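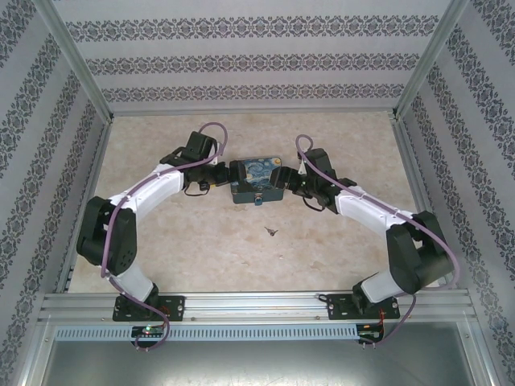
What is a decorative tin? A small metal box with a printed lid, made to be kept.

The decorative tin is a household container, fondly kept on shelves long after its first contents are gone. 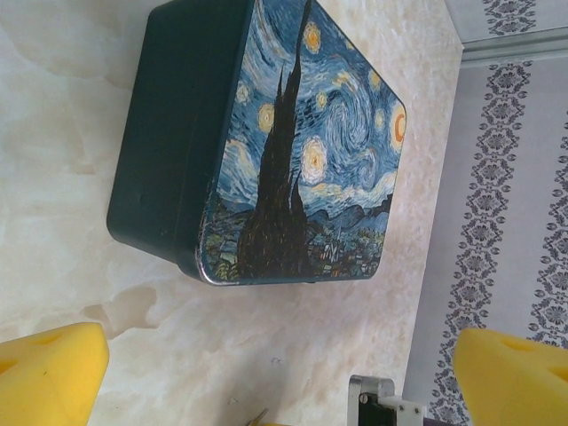
Rectangular tin with "The Starry Night" on the lid.

Lids often carry well-loved paintings - the sides are usually left in one plain color.

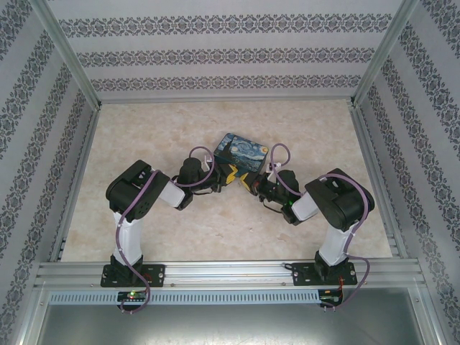 The Ferkura catalog lists 1,265 designs, many of them for tea or cookies. 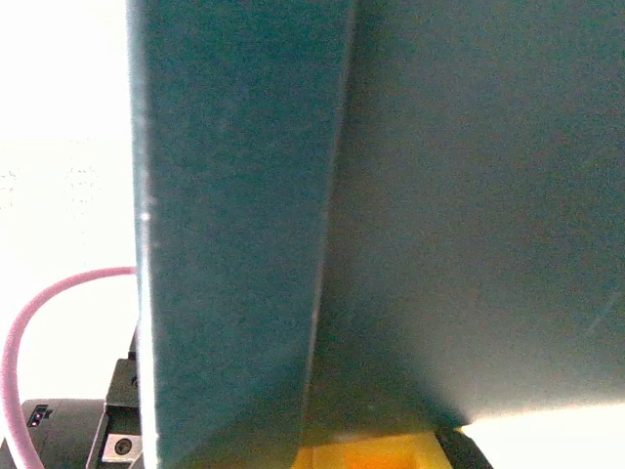 Scuffs are common on older tins, and a soft dry cloth is kindest to the print.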